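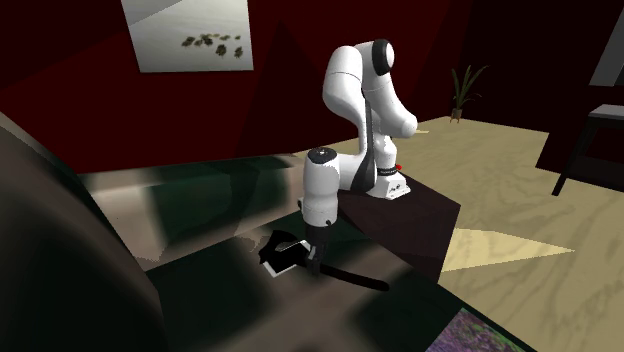

Arm at the flat black piece, red-walled room, simulation.

September 14, 2026

Spent most of the day on the pan task. I call it the pan task because the log needs a name for it. The object is flat and black with a long thin handle, and it could as easily be a tray. Ching-wen calls it the griddle. The policy does not care what we call it unless the name goes in the instruction string, and today it did not.

The question I was asked to answer by the end of this block of work is plain: can a fixed arm clear a table after a meal, yes or no. Arnout wants a yes or no because the people at Emska want one. What I have is a set of partial answers that do not add up to either.

Ran 200 episodes in the red room. Same arm, same pedestal, start pose of the object randomized in position and yaw. A run counts as a success if the object is lifted clear of the table and set down inside the target area without tipping past the limit. I left the limit where it was in May so the numbers can be compared.

Failures sort into two kinds. In the first, the fingers close near the junction of body and handle, the grip is good, and the object rotates about the grip axis as soon as it leaves the surface. The long handle does it. A small error in the grasp point becomes a large swing at the far tip. In the second kind the fingers come down on top of the handle and press it into the table. The contact solver then does something unphysical and the object skates away. I do not count the second kind as information about housework. It is information about my friction settings.

Changed the friction model after lunch and reran 16 of the worst seeds. The skating stopped in all but 4. The rotation did not improve, as expected, because nothing I changed should have affected it.

Tried a grasp farther out along the handle, the way a person would take it. Worse. A person has a palm and a forearm behind the handle and can resist the torque. Two parallel fingers have only the width of their pads. We keep training on human-chosen grasp points and then writing up the result as a perception problem. I think at least part of it is a hand problem and no amount of extra data will move it. Wrote this to Leonidas, who disagreed within the hour. His view is that a policy with enough contact experience would find a grasp over the center of mass by itself. Possible. The 2000-episode run he wants would settle it and I have queued it for tonight on the Merton machine.

Reach is the other matter. With the base bolted to a block, the arm can work one area of one table. Clearing a table means the things end up somewhere else -- the sink, the cupboard, the trash. Every version of the task we have written stops at "set down inside the target area" and leaves out the walk to the kitchen. Britt-Marie raised this at Revedham in the spring and the reply was that mobility is a solved problem. She asked solved by whom. It was not minuted.

For comparison I cleared my own table this evening with a timer running. Plates, two glasses, one frying pan, wipe down. Just under three minutes, including a stop to answer the door. I did not plan a grasp for any of it. I picked up the frying pan with fat still in it and kept it level without thinking, and we have nothing in the test set with liquid in it at all.

Shop floor is different and I should say so in the report. Ásdís sent figures from the Chantharasri line, where an arm of similar size takes a part from a fixture and puts it in a press. It works all shift. The part is always the same part and always in the same place, and someone designed the fixture so that it would be. If people bolted their pans to the table in a known orientation I could give Arnout his yes tomorrow.

Draft wording for him: single rigid objects, dry, within reach, moderate reliability. Full table, no. Will probably get cut to the first half.

To do: log wrist torque in the overnight run, fix the reset bug on seed 16, ask Ching-wen whether the wider finger pads can be modeled without redoing the collision meshes. Also buy coffee filters.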